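Kapitel 4
Arbeitsteilung am Greifarbeitsplatz

Lernziele: Sie können die Tätigkeiten an einem teilautomatisierten Handarbeitsplatz in Teilvorgänge zerlegen, die Zuordnung dieser Teilvorgänge zu Mensch und Maschine begründen und die Folgen der Zuordnung für Qualifikation und Belastung der Beschäftigten benennen.

4.1 Ausgangslage

In den vorangegangenen Kapiteln wurde der Greifer als technisches Teilsystem behandelt. Ab hier wird der Arbeitsplatz als Ganzes betrachtet. Grundlage ist der Fall Varnidano, ein Kommissionierbetrieb für Büro- und Werkstattbedarf, der im Juli mit der Umstellung seiner Sortiertische begonnen hat. Vor der Umstellung entnahm eine Person je Schicht 800 Einzelteile von Hand und legte sie in Körbe. Die Teile sind klein, leicht und in ihrer Form uneinheitlich: Stifte, Messer, Klammern, Rollen.

Die Betriebsingenieurin Mairéad Foley gliederte den Vorgang in Erkennen, Auswählen, Greifen und Ablegen. Greifen und Ablegen wurden dem Roboter übertragen. Das Auswählen verblieb bei den Beschäftigten, das Erkennen wird geteilt – die Kamera am Handgelenk liefert das Bild, die Bedienperson entscheidet in Zweifelsfällen.

4.2 Veränderung der Tätigkeit

Mit der Umstellung sinkt der Anteil der Greifbewegungen, während der Anteil der Überwachung steigt. Ciarán Mulligan, zuvor Kommissionierer, betreut nun als Anlagenbediener vier Tische. Seine Einarbeitung dauerte 20 Arbeitstage. Sie umfasste das Einrichten der Backen, das Quittieren von Störungen und das Anweisen des Systems bei unklarer Teilelage.

Die körperliche Belastung von Hand und Schulter nimmt ab. Dafür treten Belastungen auf, die in der Gefährdungsbeurteilung gesondert zu erfassen sind: Daueraufmerksamkeit, unregelmäßige Eingriffe und Wartezeiten ohne planbare Länge. Der Betriebsrat unter Sorcha Tierney setzte deshalb einen Wechsel zwischen Bedienung und Wareneingang durch.

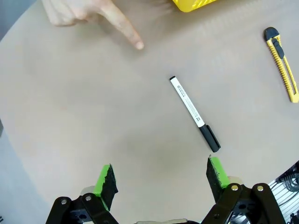 Wer trägt die Verantwortung, wenn der Roboter ein falsches Teil ablegt?

Fachlich verantwortlich bleibt der Betrieb, der die Anlage einsetzt. Die Bedienperson haftet innerbetrieblich nur für Eingriffe, zu denen sie unterwiesen und befugt ist; Umfang und Grenzen dieser Befugnis sind in der Betriebsanweisung schriftlich festzulegen.

4.3 Begriffe

Eingriff: jede Handlung der Bedienperson, die den laufenden Ablauf ändert oder unterbricht.

Restarbeit: Teilvorgänge, die nach der Automatisierung beim Menschen verbleiben, weil ihre technische Lösung nicht wirtschaftlich ist. Restarbeit ist in der Planung wie jede andere Tätigkeit zu bewerten – mit Zeitbedarf, Qualifikation und Eingruppierung.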